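Toy and kitchen swap is back at Illari, and the big brown table is filling up

If you have been by Illari this December you already know the back room smells like coffee and cardboard. The swap started up again at four in the afternoon, and I went over early with a bag of my own stuff (two puzzles and a fondue set, don't judge me). Baltasar Calvo, who runs it, was still taping up the sign when I came in. He told me they took in 274 items last year and he would love to beat that, though he said it in the voice of a man who has to find shelf space for all of it.
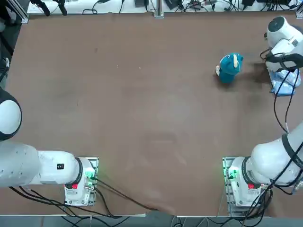
The rules are the same as last winter. You bring something clean, you get a paper ticket, you trade the ticket for anything that's out on the table. I always say I'll hold on to mine and look at everything first, and then I fall for the first soft thing I see. This year it's the teal plush off by itself at the upper right of the tabletop. I have a niece who would carry that thing everywhere until it turned gray. The tickets are good until closing, so there's no rush, but I know how these afternoons go.

Kitchen things are new. Last year it was toys and books only, and people kept showing up with mugs anyway, so Baltasar gave in. Pot holders, mitts, dish towels and baking pans are all welcome now. Please no knives and nothing with a plug. Waleo, the bakery on the corner, is giving 19 cookie sheets they don't use anymore, and those go out at five.

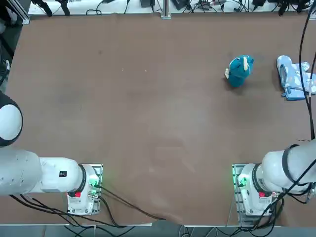 The brown tabletop at Illari, with a wide open stretch in the middle.

It's a good table, by the way, scuffs and all. I've sorted on worse. Azar is sending over 40 folding crates so folks can carry their finds home, and you can keep the crate if you promise to bring it back in spring (I still have one from last time, I'm sorry, it's in my trunk).
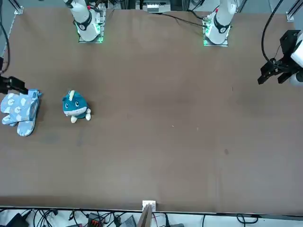 I had one ticket and could not make up my mind. My own mitts are burned through at the thumb, both of them, and I bake a lot this time of year. So of course I got stuck on the pale blue one with the clouds and little clock faces on it, lying right next to the teal guy with the white belly and the tuft on his head. Baltasar says you can earn a second ticket by helping fold towels for half an hour, so guess who folded towels!

Doors stay open until eight. Parking is behind Ekonley, and the side entrance is the one without steps. Baltasar figures some 100 people will come through before closing. Bring a bag, and if you have children's books in Spanish he is asking for those especially.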